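4.2 拼木台面的日常养护与饮料罐摆放

恭喜，台面装好了！这一节讲怎么用它、怎么养它。Jaltine 拼木台面由一条条浅色木料拼成，每一条的纹理都不同，用久了颜色会慢慢变深，非常耐看，值得花点工夫照顾。

首次上油

1. 用拧干的软布顺着木纹擦一遍，晾 2 小时。
2. 倒少许食品级矿物油，从中间往四边推开，接缝处多抹两下。
3. 静置一夜，早上用干布把浮油擦净。手摸上去不粘，就可以放东西了。

注意：不要用橄榄油或花生油，放久了会有哈喇味。

摆放罐装饮料

冰饮料罐外壁会凝水，罐底那一圈最容易在木头上留印子。朋友聚会前照下面几步做，台面会干净得多：

1. 从冰箱取出后，先用毛巾把罐身和罐底擦干。
2. 罐子一律直立，拉环朝上，集中放在台面一侧，另一侧留给木板和杯子。
3. 不同口味挨着放也没关系，颜色鲜明的罐子一眼就能分清，拿起来特别顺手！
4. 切柠檬、切薄荷请在单独的木板上进行，不要直接在台面下刀。

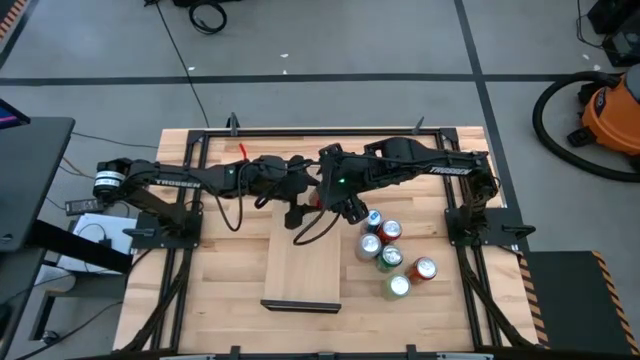 Lamisi Dogbe：我家照这个办法用了一个夏天，台面一个圈印都没有。补充一点，罐子之间最好留一指宽的缝，挤得太紧，水会积在中间擦不到。另外无糖的和普通的我会分成两堆，省得客人拿错。

这个留缝的办法很好用，我们也推荐。如果饮料要在台面上放 21 分钟以上，请在罐底垫一张软木垫，或者干脆整组放进浅托盘里，收的时候一端就走，方便极了。

已经留下水印怎么办

1. 先等台面彻底干透，浅的印子常常自己就淡了。
2. 还看得见的话，用 400 目砂纸顺着木纹轻磨，千万别打圈。
3. 擦净木粉，在磨过的地方补一层油，范围比印子大一圈，过渡才自然。

小心：含糖饮料洒出后请马上用温水擦掉，再用干布收一遍。糖渍渗进接缝以后很难清，还会招蚂蚁。

保养周期

常用的台面每 60 天上一次油，不常用的可以隔得久一些。二月前后室内干燥，木料容易收缩，若看到接缝发白，提前补油即可。环境湿度保持在 50% 左右时木料最舒服，台面请避开暖气片和直晒的窗口。

接缝若已开裂，请勿自行灌胶，参见 4.3 节“接缝修补”。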